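Section 5. Setting Up the Fruit Display

This section covers the display table, the shopping basket and the low-voltage power adapter for the Clikent shelf light. Read it through once before you move any furniture. Allow 20 minutes if the table is already assembled, longer if you still have the legs to put on (see Section 3).

What you need

Display table with black top
Basket with carrying handle
Clikent shelf light and its adapter
Mixed fruit, real or artificial
Two soft cloths
Spare zip ties

5.1 Placing the table and the adapter

1. Set the table where it will stay. Check that all the feet touch the floor and that the top does not rock.

2. Lay the adapter flat on the floor near a table leg. Keep it in the open where air can get to it.

3. Run the cable behind the leg. Leave enough slack that nothing pulls on the plug.

4. Look for the indicator light on the adapter. If it stays dark, check the wall outlet before you call for service.

CAUTION: Do not set a table foot on the cable. A loaded table will crush it, and the damage may not show from outside.

NOTE: Adapters from the older Esow light look much the same but do not fit. Check the label first.

5.2 Filling the basket

5. Wipe the basket inside and out with a dry cloth. Crumbs and leaf bits collect in the corners of the grid.

6. Check the handle. If it has been repaired or reinforced with a zip tie, make sure the tie is tight and the cut end faces away from your hand.

7. Put the heavier fruit in first. Oranges and large apples go at the bottom -- lemons and limes can fill the gaps.

8. Stop when the fruit is level with the rim. Lift the basket an inch or two by the handle and set it down again. If the handle bends more than usual, take some fruit out.

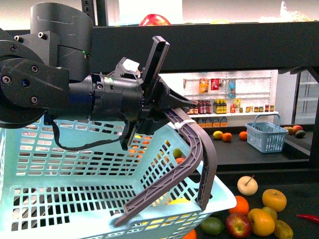
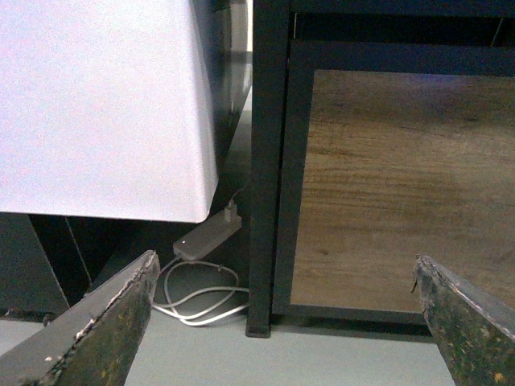

5.3 Arranging loose fruit on the table

9. Tip out loose fruit by hand, a few pieces at a time. Do not pour it from the basket. Round fruit rolls a long way on a smooth top.

10. Place pears and mangoes on their sides. Put an apple or an orange against each one to hold it still.

11. Mix the colors. Yellow fruit shows up best on the black top, and dark limes are easy to lose at the edges of a pile.

12. Keep the pile a hand's width back from the front edge of the table.

NOTE: Artificial fruit from the Drultetti set has short stems that come loose. Hold the body of the fruit when you pick it up -- never the stem.

5.4 Daily care

Wipe the tabletop at closing time. With real fruit, turn each piece and remove anything soft. Unplug the adapter before you mop, and put it back only when the floor is dry.

Questions about replacement baskets and handles go to Murdo Innes at the parts counter.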